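Small robots need house rules

The safety standards for industrial arms were written with fences in mind. A big machine stands in a cage, a light turns red when the gate opens, and everyone knows where they may stand. Those rules work. I have no wish to loosen them.

Smaller arms are another matter. They now sit in spare rooms and shared offices, handling bowls, cups and brushes, and most of the people near them have never read a standard. At Stillow, where I worked until October, the written procedure ran to 94 pages. Rodrigo Coelho wrote a good part of it and admits that visitors got through two at best.

I would ask for a single sheet, kept beside every arm. It should say who may start the machine, where the stop button is, and how far the arm can reach at full stretch. It should also say what may be put in front of it. An open bottle is a different thing from a closed one, and a glass bowl is a different thing from a plastic one.

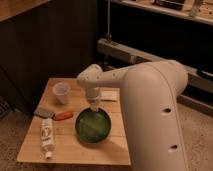 Horácio Paiva objects that short rules leave gaps. They do -- but a gap can be filled at the next review, and a rule that is never read protects no one. The long document can stay in the cupboard for the inspector. The sheet should be signed, dated and changed whenever the task changes.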